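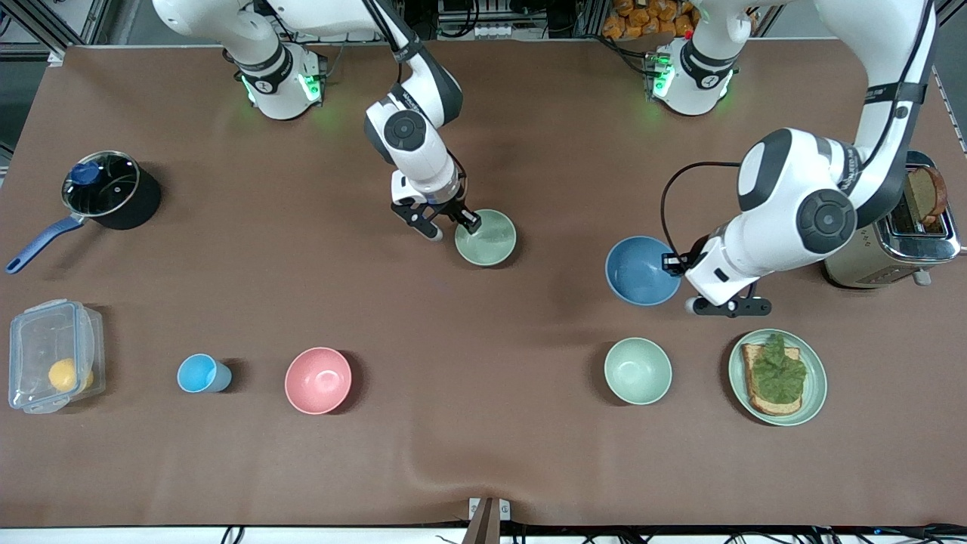 How long can cooked rice safely stay in the refrigerator?

Three to four days in a covered, shallow container, provided it was put away within two hours of cooking. After that it should be thrown out, even if it looks and smells fine.

The advice comes from Denise Lockwood, who leads the home food safety program at the Paterson Center for Household Education. The Center answers questions from the public by telephone and by mail, and leftovers are the leading subject year after year. Ms. Lockwood spoke with us about what callers ask and where household practice most often falls short.

"People worry a great deal about the date on the package and very little about the evening the food was cooked," she said. "A pot of soup left on the stove until bedtime concerns me far more than a yogurt one day past its date."

The Center received around 3000 inquiries last year. January was the busiest month, when many callers had holiday food still on hand and wished to know what could be frozen. Ms. Lockwood's answer is that most cooked meats, soups and stews freeze well if they have been refrigerated promptly. Dishes made with cream or mayonnaise tend to separate.

She recommends dividing large amounts before they are chilled. A deep stockpot placed directly in the refrigerator can remain warm at the center for many hours – long enough for bacteria to grow. "Two inches deep is a good rule," she said. "Use more containers than you think you need."

Her colleague Terence Nuttall, who teaches the Center's evening classes, places more emphasis on the refrigerator itself. Participants are asked to keep a thermometer on the middle shelf for a week and write down the reading each morning. In the most recent class, 8 of the 27 households recorded temperatures above 40 degrees Fahrenheit.

"Most of them had never touched the dial," Mr. Nuttall said. "One gentleman had it set for the apartment he lived in before."

Both instructors were asked about reheating. Mr. Nuttall advises bringing leftovers to 165 degrees throughout and stirring partway when a microwave is used. Sauces and gravies should be brought to a boil. Ms. Lockwood added that only the portion to be eaten should be warmed, as repeated heating and cooling harms both quality and safety.

On labeling, the two differ slightly. Ms. Lockwood writes the date of cooking on masking tape. Mr. Nuttall prefers the date by which the food must be used – "so there is no arithmetic at the refrigerator door."

The Center's storage chart was last revised on July 24, 2026. Printed copies are available at the front desk and may be requested by mail at no charge.

14 shares
6 comments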